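Nemisari 390 Sideline Kicking Net
Football > Training Equipment > Kicking

The Nemisari 390 is a freestanding practice net for placekickers and punters. It sets up on grass or synthetic turf and needs no ground stakes. The number in the name is the height of the assembled net in centimeters.

The frame is powder-coated steel tube in four sections, joined with spring buttons. The netting is knotted polyester and attaches with hook-and-loop straps along the top bar and both uprights. Leave slack in the lower third so the ball drops at the base.
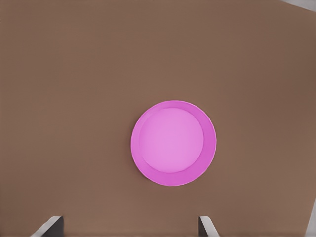
Rated life is 4,000 kicks at a distance of 4 yards. Closer use wears the center panel faster. Replacement panels are sold separately and fit all 390 frames built after November 2019. Earlier frames use the Ginarell strap pattern and need the adapter kit.

Specifications
Height: 390 cm
Assembly time: 15 minutes, two people
Frame: powder-coated steel
Net: knotted polyester, black
Carry bag: included
Holder and tee: not included

Do not leave the net standing in high wind. Dry the netting before storage. Check the spring buttons before each session and replace any that do not lock flush.

Parts and warranty questions: Ishbel Nisbet, team sales desk.
Page updated 4 Oct 2023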